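버스와 전차로 출퇴근하는 집의 살림 요령

현관에서 정류장까지, 매일 나가는 사람을 위한 정리와 준비
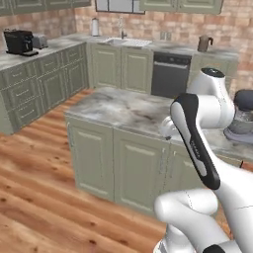

자가용 없이 버스와 노면전차만으로 출퇴근한 지 꽤 되었다. 집안일의 절반은 결국 나가는 시간에 맞춰 돌아간다. 첫차를 타는 날과 늦은 차를 타는 날이 다르고, 갈아타는 정류장에서 뛰지 않으려면 집에서 이미 준비가 끝나 있어야 한다. 그동안 써 보고 남긴 방법을 부엌, 현관, 세탁, 수선 순서로 적는다.

출발 시각부터 거꾸로 잡기

차 시간표를 냉장고 문에 붙인다. 전체 시간표는 필요 없다. 내가 타는 차와 그 앞차, 뒤차만 큰 글씨로 적으면 된다. 휴대전화로 실시간 도착을 볼 수 있어도 종이는 따로 둔다. 손에 물이 묻어 있을 때는 종이가 빠르다.

부엌 시계는 정확하게 맞춘다. 일부러 5분 빠르게 해 두는 집이 많은데, 식구들이 머릿속으로 다시 5분을 빼기 시작하면 소용이 없다. 집을 나서기 10분 전에 울리는 알람을 하나 맞추고, 그 알람이 울리면 하던 설거지는 그대로 두고 신발부터 신는다. 그릇은 물에 담가 두면 저녁에 씻기 쉽다.

Wullthorpe 노선처럼 배차 간격이 40분인 곳에서는 한 대를 놓치면 오전이 틀어진다. 이런 노선을 타는 사람은 도시락과 가방을 전날 밤에 끝내는 편이 낫다. 배차가 촘촘한 노선이면 아침에 해도 무리가 없다.

흔들려도 새지 않는 도시락

차 안에서 가방은 눕고, 눌리고, 다른 사람 다리에 부딪힌다. 도시락은 그걸 견뎌야 한다.

국물은 따로 담는다. 뚜껑에 고무 패킹이 있는 통을 쓰고, 물을 채워 싱크대 위에서 거꾸로 2분 세워 본다. 물방울이 맺히면 패킹을 빼서 씻고 다시 끼운다. 그래도 새면 패킹을 바꿀 때가 된 것이다. Marnska 통은 패킹만 따로 팔아서 몇 년째 통은 그대로 쓰고 있다. Duder 통은 뚜껑째 사야 해서 요즘은 마른 반찬용으로만 쓴다.

밥은 김을 한 번 빼고 뚜껑을 덮는다. 뜨거울 때 바로 닫으면 뚜껑 안쪽에 물이 고여 밥이 질어진다. 그렇다고 식탁 위에 오래 두지는 말고, 넓은 접시에 펴서 빨리 식힌 다음 담는다. 여름에는 얼린 물병을 반찬통 옆에 붙여 넣고, 직장에 도착하면 바로 냉장고에 넣는다. 8월에는 달걀찜과 두부 반찬을 아예 싸지 않는다.

냄새가 강한 반찬은 사람이 많은 차에서 곤란하다. 김치는 국물을 꼭 짜서 작은 유리병에 담고, 병 입구에 비닐랩을 한 겹 덮은 다음 뚜껑을 돌려 닫는다. 젓갈은 주말에 먹는다.

통과 통 사이가 비면 덜컥거린다. 접은 행주를 끼우면 소리도 안 나고 점심 먹고 닦을 때 쓸 수 있다.

물병과 보온병

보온병은 가방 안에 눕혀 넣지 않는다. 세울 자리가 없으면 옆 주머니에 넣고 고리로 묶는다. 출근길에 마실 양은 300ml면 충분하다. 큰 병은 무겁기만 하고 대부분 남겨서 돌아왔다.

보온병 안의 찻물 자국은 베이킹소다 한 숟갈과 따뜻한 물을 넣고 하룻밤 두었다가 솔로 문지르면 빠진다. 이때 뚜껑은 닫지 않는다. 뚜껑은 분해해서 따로 씻고 마개 안쪽의 홈은 면봉으로 닦는다. 락스는 스테인리스를 상하게 하므로 쓰지 않는다.

현관에 둘 것과 두지 말 것

현관에는 나갈 때 손에 드는 것만 둔다. 교통카드, 열쇠, 우산, 장갑. 우편물과 택배 상자가 섞이기 시작하면 카드가 그 밑으로 들어간다.

교통카드는 작은 접시에 둔다. 접시가 깊으면 동전이 쌓이고 카드가 묻히니 납작한 것이 좋다. 카드가 두 장 이상이면 지갑 한쪽 면에 한 장만 넣는다. 여러 장을 겹쳐 대면 단말기가 읽지 못하거나 엉뚱한 카드에서 요금이 나간다. 카드에 금이 보이면 읽히더라도 미리 바꾼다.

같은 동네에 사는 Sunil Hettiarachchi 씨는 현관문 안쪽에 고리를 달아 카드 목걸이를 걸어 둔다. 문을 열려면 목걸이가 손에 닿는다. 나도 따라 달았는데 접착식 고리는 겨울에 떨어져서 나사식으로 바꾸었다. 전셋집이면 문틀에 끼우는 고리를 찾아보는 게 좋다.

우산은 식구 수보다 하나 많게 둔다. 손잡이에 색 테이프를 감아 두면 차에 놓고 내렸을 때 유실물 창구에 설명하기도 편하다. 이름과 전화번호 끝자리를 적은 천 조각을 안쪽 살에 묶어 두어도 된다.

비 오는 날 젖은 것들

젖은 우산은 차에 오르기 전에 정류장 지붕 밑에서 털고 끈으로 묶는다. 바닥에 물이 흐르면 뒤에 타는 사람이 미끄러진다. 긴 지퍼백이나 안 쓰는 수건으로 만든 덮개를 가방에 넣어 두면 좌석도 젖지 않는다. 덮개는 수건을 길게 반으로 접어 두 변을 박고 입구에 끈을 꿰면 끝난다.

집에 오면 우산은 반쯤 펴서 욕실에 말린다. 접어 둔 채 말리면 살이 녹슬고 천에서 냄새가 난다. 녹이 보이기 시작한 살에는 재봉틀 기름을 면봉에 묻혀 조금만 바르고, 천에 묻지 않게 휴지로 한 번 훑는다.

구두는 겉의 물기를 닦고 신문지를 넣는다. 신문지는 한 시간 뒤에 한 번 갈아 준다. 난로나 드라이어로 말리면 가죽이 갈라진다. 운동화는 깔창과 끈을 빼고 바람이 통하는 쪽에 세워 둔다.

출근복 세탁

차에서 묻는 얼룩은 대개 정해져 있다. 문틀의 검은 기름, 손잡이의 손때, 남이 흘린 커피다.

검은 기름은 물을 대기 전에 주방 세제를 원액으로 묻혀 손끝으로 살살 두드린다. 문지르면 번진다. 잠시 두었다가 미지근한 물로 헹구고 남아 있으면 한 번 더 한다. 자국이 다 빠지기 전에 건조기에 넣으면 굳는다.

소매 끝의 손때에는 빨랫비누가 제일 잘 듣는다. 물을 묻힌 비누를 소매에 바르고 낡은 칫솔로 결을 따라 쓸어 준 뒤 다른 빨래와 같이 돌린다.

커피는 찬물로 먼저 헹군다. 밖이라면 휴지로 눌러 빨아들이기만 하고 집에서 처리한다. 우유가 들어간 커피는 기름기가 있으니 헹군 뒤 세제를 쓴다.

외투는 매번 빨 필요가 없다. 돌아와서 솔로 쓸고 베란다에 한 시간 걸어 둔다. 우리 집은 수요일을 외투 쉬는 날로 정해 다른 것을 입는다. 번갈아 입으니 팔꿈치가 덜 번들거린다.

가방 손질

어깨끈은 고리가 달린 부분부터 해진다. 실밥이 보이면 바로 꿰맨다. 굵은 폴리에스터 실을 두 겹으로 하고, 네모를 그리며 박은 다음 가운데를 엑스자로 지나가면 튼튼하다. 손바느질이면 골무를 꼭 낀다.

지퍼가 뻑뻑하면 연필심이나 양초를 이빨에 문지르고 몇 번 왕복시킨다. 밝은색 가방에는 양초가 낫다. 지퍼가 벌어지면 손잡이 쪽 금속이 헐거워진 것이니 펜치로 양옆을 아주 조금씩 눌러 본다. 한 번에 세게 누르면 깨진다.

수선집에 맡길 때는 값부터 묻는다. Sivakumar 수선에서는 어깨끈 교체를 그날 해 주는데, 가죽 끈은 며칠 걸린다. 그동안 쓸 가방을 하나 정해 놓고 맡기는 것이 좋다.

밤길과 정류장

해가 짧은 계절에는 짙은 외투에 반사 띠를 단다. 다림질로 붙이는 띠는 세탁 몇 번이면 가장자리가 뜨니 네 귀퉁이를 실로 잡아 준다. 가방 뒤쪽과 소매 끝, 두 군데면 기사 눈에 잘 띈다. 전차 선로를 건널 때는 이어폰을 빼고 모자를 젖힌다. 비에 젖은 레일은 미끄러우니 직각으로 밟고 지나간다.

손전등은 열쇠고리에 다는 작은 것을 쓴다. 전지는 시계를 바꿀 때 같이 바꾼다.

늦었을 때 부엌에서 생략해도 되는 것

행주 삶기, 수저 닦기, 식탁 정리는 저녁으로 미뤄도 된다. 가스 밸브 잠그기, 다리미 코드 뽑기, 음식물 냉장고에 넣기는 미루지 않는다. 나는 이 세 가지를 현관문 눈높이에 적어 두었다. 글씨가 익숙해지면 안 읽게 되므로 가끔 종이 색을 바꾼다.

독자 메모

Rajitha Uddin 씨가 보온병 마개의 고무 냄새를 없애는 방법을 보내 주었다. 쌀뜨물에 반나절 담갔다가 헹구고 햇볕에 말리면 된다고 한다. 해 보니 냄새가 많이 줄었다. 식초 물도 써 보았는데 식초 냄새가 이틀 갔다. 마개가 완전히 마른 다음에 끼워야 한다.

다음 글에서는 접이식 장바구니 바퀴 고치는 법을 다룬다.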